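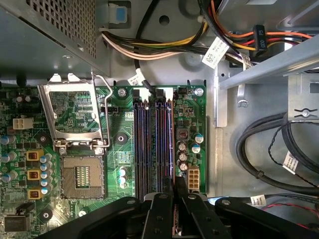
Robot hands are called grippers, and I've spent the last few weeks finding out which ones are any good at fixing computers. At Pundunside (that's our workshop, and yes, it's a funny name) we have two to try, the Gridik and the Plalex. Each one gets the same job: pop a memory stick into its slot. The slots are those long, skinny dark blue and black strips in the middle of the green board, and the gripper has to line its fingers up right over them. It can't just charge in, either. Look at all those white, black and yellow cables up near the top, ready to snag a clumsy elbow!

April 2022
By the Workshop Desk

So how do you test a robot hand? You make it do the same thing over and over (boring for me, but robots don't mind a bit). Each gripper got 500 tries, and I wrote down every miss in my notebook.

The Gridik has stiff fingers. It holds on really tightly, so the memory stick never wobbles. But if it's even a tiny bit crooked, it jams! Try pushing a key into a lock sideways and you'll know the feeling. It missed 13 times.

The Plalex has a little bit of squish in its fingertips, a lot like yours. When the stick touched the side of the slot, the fingers gave way and let it slide into place. It only missed six times. It's slower, though, and once it dropped a stick on the floor and I had to crawl under the bench to find it.

We swapped controllers as well. A controller is the part that tells the motors what to do. Our old one made both hands jerky, so in February we changed to one called the Okabe, and wow, what a difference. Everything got smoother.

My favourite for now is the Plalex. Next I want to try both hands on plugs, and plugs are much harder because the wires flop about.

Comments

Can it tie shoelaces?

My class wants to know if the robot gets tired. We voted and nearly everyone said no.

I like the squishy one best. What colour are its fingers?

More to read
How a robot knows where its elbow is
Why motors hum
Make a paper gripper at home
What's inside a computer?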